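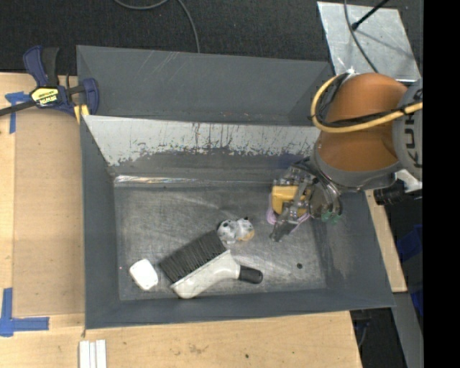 The housewares fair at Fostden fills one hall of the old exchange building for most of October, and the organizers will tell you it is the third largest of its kind, without saying what the kind is. I went for the brushes. I had been promised brushes by Duangjai Jaidee, who used to edit the catalog and has strong feelings about bristle density, and she was as good as her word. One of the first I came to was lying in a big gray bin on a light wooden tabletop: a hand brush with dark gray bristles in an off-white body, the handle ending in a black rubbery grip. Its companion in there was a small plush-like toy, mostly white and light gray with some dark patches. The bin floor was scratched and scuffed all over, which I found encouraging after a parking lot full of people carrying things still in their wrapping.

Admission was 50 at the door, cash, and for that you got a lanyard, a tote bag and a map on which the restrooms had been drawn in the wrong wing. I know this because I followed it. There were 184 exhibitors by the program's count, and I would guess a third of them were selling storage for the things the other two thirds were selling.

Bulside had the corner stand by the entrance, as they have every year I've been, and were showing dustpans. I have owned one dustpan in my adult life and never thought of replacing it until a young man in a vest showed me the lip on theirs. He swept rice into it. He swept flour into it. He offered me the brush and I swept flour into it too, and left a line of flour, and he said everyone leaves a line at first. I bought the dustpan. It is in the hall closet now next to the old one, and I use the old one.

Past Bulside the aisle narrows and you are in bins. I hadn't expected to have opinions about bins. Lertchai Phuthong, who runs the Thammasiri stand with his back to a wall of them, has enough for both of us. His view is that a bin should be bought for its floor. People look at the walls and the color, he told me, and then they spend ten years dragging things across the bottom. He asked what I kept in mine. I said a little of everything, and he nodded like a dentist.

I asked him how you get scuffs out of a dark floor and he said you don't, you get used to them. Then he lowered his voice and recommended a paste from Promura, two aisles over, which he does not sell and seemed embarrassed to know about. The Promura people were at lunch. They were still at lunch at three.

The talks were upstairs, in a room with 90 chairs and one working radiator. I sat through "The Brush in the Modern Home," mainly for the radiator. The speaker was good on handles. She passed three around, one smooth, one ribbed and one with a soft grip, and asked us to close our eyes and say which we would want after half an hour of stairs. Most of the room went for the soft grip. A man near the front wanted the smooth one and would not be talked out of it, and this took up the rest of the session.

Food was a soup counter and a pretzel cart. Get the soup. The line for the cart went past the demonstration kitchen, so you had to eat your pretzel while watching someone descale a kettle.

Duangjai found me around closing time with two tote bags on each arm. She had walked the whole hall twice and bought a bottle brush, a crumb brush, a brush for the inside of vases and something for keyboards. Her old catalog ran to 302 pages and she says the new one is thinner and has too many adjectives. We compared dustpans on the steps. She had been given hers free.

Getting there: the number on the map for parking is the number of the pretzel cart's owner, who is very nice about it. Use the lot behind the exchange and come in by the side door, where they don't always check lanyards. Coats can be left downstairs. Mine came back with somebody else's tape measure in the pocket, and if it's yours, I have it.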